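Fragen und Antworten zum Serviceroboter im Haus Tivura
Stand: September 2018
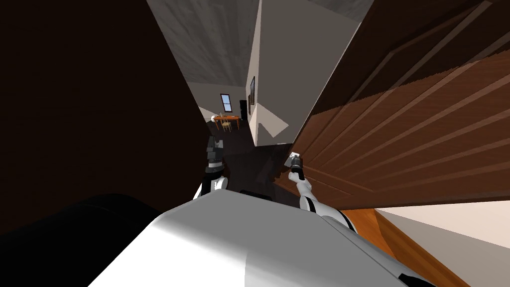 Ashwin D'Souza möchte wissen, wer eigentlich haftet, wenn das Ding nachts bei ihm im Flur steht und er es mit dem Teewagen erwischt. Er finde außerdem, man hätte die Nachtschicht fragen können, bevor man ihr einen Kollegen ohne Pausenanspruch hinstellt. Beides sind berechtigte Punkte, siehe unten.

Was soll der Roboter bei uns überhaupt tun?
Wäsche bringen, Geschirr abholen, Post verteilen. Dazu muss er durch Türen, und Türen sind für Roboter ungefähr das, was für uns die Reisekostenabrechnung ist: im Prinzip machbar, in der Praxis tagesfüllend. Deshalb wird das Türenöffnen zuerst in der Simulation geübt, mit Griff, Türblatt und Flur dahinter. Dort kostet eine Schramme nichts.

Wie viele kommen?
2. Einer für das Erdgeschoss, einer für den Anbau. Die Firma Bevesico liefert die Geräte, die Software heißt Skotus. Wir haben den Namen nicht ausgesucht.

Wann geht es los?
Im Dezember, wenn alles klappt. Wer schon bei der Einführung der neuen Telefonanlage dabei war, darf sich dazu seinen Teil denken.

Verliere ich meine Stelle?
Nein. In der Betriebsvereinbarung steht, dass wegen der Roboter niemandem gekündigt wird. Es steht dort auch, dass frei werdende Stellen im Transportdienst »bedarfsgerecht geprüft« werden. Der Betriebsrat hat nachgefragt, was das heißt, und eine Antwort von neun Zeilen bekommen, in der das Wort »bedarfsgerecht« erneut vorkam. Wir bleiben dran.

Was ändert sich im Transportdienst?
Die langen Wege fallen weg, das Ein- und Ausladen bleibt. Wer bisher froh war, zwischen zwei Stationen kurz allein zu sein, wird das merken. Die Kolleginnen und Kollegen aus dem Probelauf im Haus Xolalpa haben erzählt, dass ihnen nach der Umstellung der Rücken weniger wehtat und der Tag dafür länger vorkam. Ein Ausgleich ist vereinbart: Die gesparte Zeit soll auf die Wohnbereiche gehen und nicht in neue Listen.

Wie viele Türen haben wir denn?
383, Besenkammern inbegriffen. Die Haustechnik hat sie für das Projekt erfasst und dabei zwei gefunden, zu denen kein Schlüssel existiert. Hinweise bitte an die Pforte.

Muss ich dem Roboter die Tür aufhalten?
Müssen nicht. Im Xolalpa haben es trotzdem alle getan, was freundlich ist, aber die Auswertung verdirbt. In den ersten Wochen bitte einfach stehen lassen und zuschauen. Ausgenommen sind Brandschutztüren und jede Tür, hinter der gerade jemand duscht. Dort hat er ohnehin nichts verloren.

Filmt er mich?
Er hat Kameras, sonst fände er keine Klinke. Laut Vereinbarung werden die Bilder nicht zur Leistungs- oder Verhaltenskontrolle verwendet. Wer es genauer wissen will, kann das Datenschutzkonzept im Personalbüro einsehen. Es ist lang, und der Stuhl dort ist unbequem.

Und wenn er mitten im Gang stehen bleibt?
Roten Knopf drücken, zur Seite schieben, Leitstelle anrufen. Nicht treten, auch nicht leicht.

Wer haftet bei Schäden?
Bei normalem Gebrauch von Teewagen und Ähnlichem das Haus. Bei Absicht nicht. Für die Nachtschicht gilt dasselbe wie für den Tag, und zur Schulung gibt es jetzt auch einen Termin um 21 Uhr, damit niemand dafür aus dem Bett muss.

Dürfen wir ihm einen Namen geben?
Ja. Vorschläge in den Kasten neben der Kantine. Namen aktueller und ehemaliger Vorgesetzter werden nicht berücksichtigt, die bisher eingegangenen Zettel dieser Art sind bereits aussortiert.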